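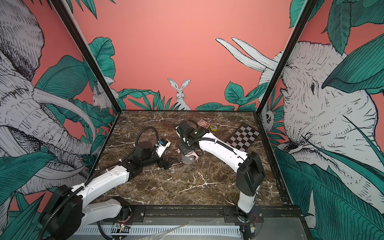
Does a strongly patterned wall make a small room feel smaller? In our survey it depended mostly on the size of the print, and much less on its color.

Home Articles Authors Archive Contact

4.2 Large prints and the sense of room size

The survey was sent to 2000 households in Skelturow, and 586 of them returned a complete form. Each household described one papered room and gave it a score for openness, from one to 15. Rooms with small, dense prints received the lowest scores. Rooms with large leaves or animals were scored higher, also when the floor area was the same. Figure 1 shows a mural of the second kind, with large teal-green leaves and a white rabbit on a pale coral-pink ground.

We use cookies to remember your reading settings. Accept Decline

This result agrees only in part with the earlier work of Matar in Brudeo, who found that any print reduces the feeling of space. His rooms were rented flats with low ceilings, and it is possible that the ceiling had more influence than the paper. We could not test this, as our form did not ask for the ceiling height.

Age of the paper was a second factor - respondents who had lived with the same print for many years often left the comment field empty or wrote that they did not see it anymore. For these households the openness score was close to that of plain painted rooms. The two groups are therefore reported separately in Table 2.

Figure 1. Jungle mural with a large-scale print.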